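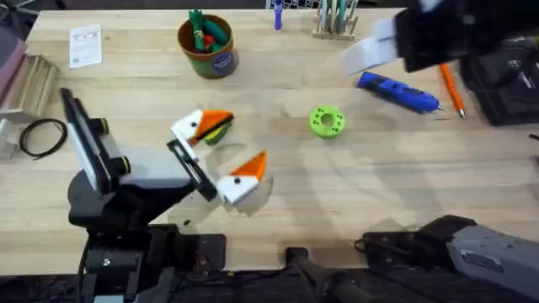
Fixed view of the bench, both arms, with the green ring.

Search this list Search Advanced

Subject: Re: [barnent-users] Dropping the fixed view during training
From: Sandamali Saha

Evaristo Mendoza wrote:
> I read the short note on view dropout in the September notes and tried
> to repeat it with the Parnico code. My ring pickup got a little better,
> but nowhere near the change you reported. Two things I could not find
> in the note. Did you blank the fixed camera for single time steps or for
> whole episodes? And did you leave the other objects on the bench during
> the tests, or clear everything but the ring?
>
> One more thing. When the hand is low, my policy tends to stop
> short of the ring and close on air. I had put this down to calibration
> but now I am not so sure.
>
> Evaristo

Hi Evaristo,

Whole episodes. The note should have said so, and I will fix it. We tried single steps first and saw no gain at all. My reading is that with a history of past frames in the input, the policy can get through one blank step by using the fixed view from the step before, so it never has to learn much from the wrist camera. When the fixed view is gone from start to finish it has to use the wrist view for the last part of the reach. If you are blanking single steps, that would explain most of the difference between your numbers and mine.

The objects stay on the bench. We move them between trials but we don't take them away. Clearing the bench makes the task a good deal easier and hides the effect, and the old policy looks nearly as good as the new one on bare wood.

The results for the ring pickup, 27 trials for each policy, same start poses:

 both views, no dropout: 8 misses
 single-step dropout: 8 misses
 whole-episode dropout: 2 misses
 wrist view only: 6 misses

A miss means the fingers closed without the ring between them. Slips after a good grasp are not in the table. I would not read much into the difference between 8 and 6 with this many trials, but the third row held up when we trained it again from a new seed.

On stopping short: we had the same thing, and I also blamed calibration. I redid the hand-eye calibration on the left arm and nothing changed. Then I went through the failed trials from the wrist camera one at a time. In most of them the hand's own shadow was between the fingers and the target at the moment of closing. The ring is flat on the wood and so is the shadow, and I think the policy had learned to treat the dark patch as a sign that it had arrived.
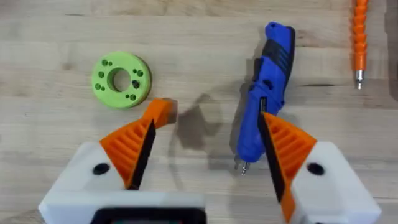

Wrist view. Green ring at left, blue tool at right, shadow of the hand between them.

To test this we moved the lamp so that the shadow fell on the other side of the hand. The policy without dropout then overshot instead of stopping short, with no other change to the setup. The one with whole-episode dropout did about the same under both lamp positions. That is a small test and I only ran it on the ring, so please treat it as a hint.

If you want to check yours, the quickest way is to mask out the shadow in a saved wrist frame, run the policy on both versions and compare the predicted grasp depth. If the depth changes a lot, you have the same problem. Drandico has a script that does the masking by hand-drawn outline. It is slow but good enough for a few frames.

Some settings, as you will need them to compare:

- The blanked view is filled with the mean image of the training set. Black made training unstable for us.
- The choice to blank is made once, when the episode is loaded. Check this in the Parnico loader - it shuffles windows before augmentation, so if you add the dropout after that point you get per-window dropout even if you meant per-episode. I lost a week to this.
- The wrist view is never blanked.
- The joint readings go in as usual.

I have not tried any of this on the two-arm tasks. With the second arm moving there are more shadows on the bench, and the fixed view probably matters more for keeping the arms apart, so I would expect a lower dropout rate to work better there. The Yen group asked about this too. If either of you gets to it before I do, please post the numbers here even if they are bad.

I can send the start poses and the training config if you tell me which branch you are on.

Sandamali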